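Wolladix Plate Reads, Skirkbridge Wells
README

Version of 12/06/2021
Maintained by Hajar Metwally and Iolo Mathias

Summary

This folder holds nitrate and chloride readings from private drinking water wells in and near Skirkbridge. Households filled their own bottles and dropped them off at the town library. The readings are meant for people who want to compare shallow and deep wells, or who want a small, messy table to teach with.

There are 92 wells in the set. Each was sampled in March, and a few were sampled again when the first bottle leaked.

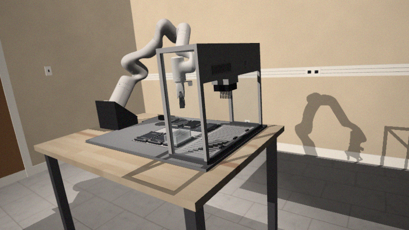
Well depth comes from the owner's drilling record where one exists. Where it doesn't, the depth field holds the owner's best guess and depth_source is set to "owner". Treat those rows with care. Oi-ling Cheng checked the drilling records against the county copies and fixed several that were in meters.

Files

wells.csv: one row per well, with depth, casing type and year drilled
reads.csv: one row per reading, joined to wells.csv on well_id
bottles.csv: drop-off time and bottle condition
notes.txt: remarks typed in from the paper forms, spelling left alone

Columns in reads.csv

well_id: text, starts with SK
analyte: nitrate or chloride
value: milligrams per liter
flag: blank, LOW or REDO
batch: Sisodia or Urus, the names we gave the two reading batches

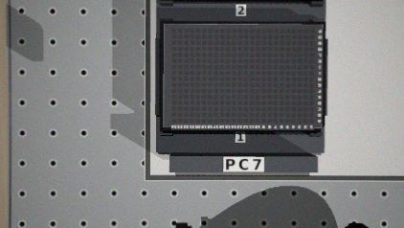

Known problems

The Urus batch reads slightly high for chloride. Ching-wen Yeh traced this to an old standard. We did not correct the values, so apply your own offset if you need one.

Almost 60 rows in bottles.csv have no drop-off time. The library desk ran out of forms and used sticky notes.

Two wells share a pump house and may have been swapped. They are SK-014 and SK-015. 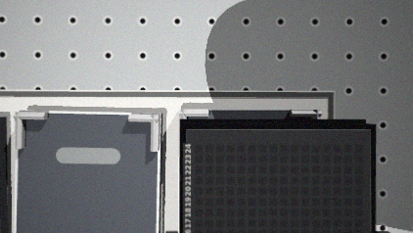 Can I match a well to a street address?
Addresses were removed before release, and locations are given only by township section. Owners who want their own result can write to Hajar with the number on their receipt.

What does a LOW flag mean?
The reading fell under the lowest standard. The value column then holds the standard's value, and the true figure is somewhere beneath it.

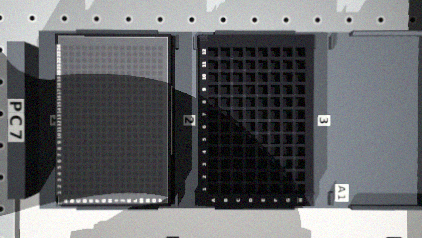 Use and credit

Free to use and share with credit to the Wolladix well project. Please do not use single readings to decide if a well is safe to drink from. Get a certified test for that.

Hsin-yi Chu keeps the change log. Send corrections to her with the well_id and the column name.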